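zotarora-rules
README and data card for the Zotarora simulated grasping set

Hi, and thanks for opening this before downloading the whole thing. I maintain the set and wrote most of the rules below, usually the morning after breaking one of them. The set holds 660 simulated episodes of a two-fingered gripper handling small objects over a table. It's meant for people who want to train or test a grasping policy and who care how the episodes were picked, labeled and thrown out.

If you only need the file layout, skip to the end. The rest is the house rules. Please read them if you plan to contribute, since I check every submission against them and I'm slow at sending things back.

What's in it

There are 16 object shapes, all simple low-polygon solids with flat bright colors. Each episode has a wrist-view image stream, joint states, gripper opening, contact flags from the simulator, and a label. The train split is 385 episodes and the held-out split is 275. I know that's a big held-out split. I wanted enough episodes per shape in there that one lucky grasp wouldn't swing a score, and I'd make the same choice again.

Labeling rules

The label comes from the simulator state, never from looking at a single image. I can't say this loudly enough! When we started, people at Ilow were labeling from thumbnails because it was quick, and we ended up relabeling the lot. From the wrist view an object can look held when you can still see space on both sides of it, and it can look free when a finger pad is already touching. So: read the contact flags, read the object height, and write the label after that.

A "hold" means contact on both fingers and the object clear of the table for 2 seconds of sim time. Anything shorter is "touch". If you aren't sure, use "unclear" and leave a note. Unclear episodes stay in the set, they just don't count toward scores. Please don't guess to keep the numbers pretty.
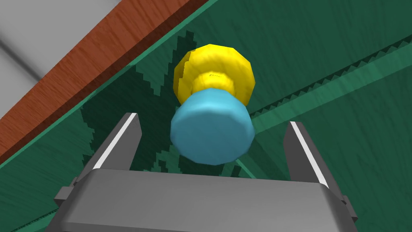 Wrist view, yellow-and-blue object over the green table. Note the gap on each side; no label from this image alone.

Shadows get their own rule. Ours are blocky and stair-stepped at the default settings, and they can spread a good way past the object. Leave them on. One early batch from Osedby had them switched off to save render time, and a policy trained on that batch did badly on everything else. If you change any lighting or shadow setting, it goes in the episode header under render_notes, even if you think it's too small to matter. Same goes for table textures.

Don't crop the gripper out of the view. I get asked about this every April or so, when a new group joins and wants cleaner object images. The fingers are useful context, and cropping them differently per batch makes the batches impossible to compare. Crop in your own loader if you must.

Naming and versions

Objects are named by shape and color in plain words, with no guesses about what they might be in real life. One contributor's "spool" was another contributor's "knob" and a third one's "mushroom" — that was a fun week of merging. Keep the random seed in the header. An episode without a seed can't be replayed, and I won't merge it.

Never fix an episode in place. Mark the old one as withdrawn, add the new one with a new number, and put a line in changes.txt. It's a bit of a pain, I know, but people have results that point at the old files.

What I wouldn't use it for

Please don't use this set to claim anything about a real arm being safe near people. It has no people, no force limits worth the name and only a rough friction model. The Salinas test scripts in the tools folder check that episodes load and that labels match the contact flags. They say nothing about safety, and passing them isn't a certificate of any sort.

Layout

episodes/ has one folder per episode
splits/ has train.txt and heldout.txt
tools/ has the Salinas scripts and the replay viewer
changes.txt lists everything added or withdrawn

Run the label check in tools before you send anything in. If it complains about a missing header field, it's nearly always render_notes. Leave it as "none" if you changed nothing, but don't leave it out.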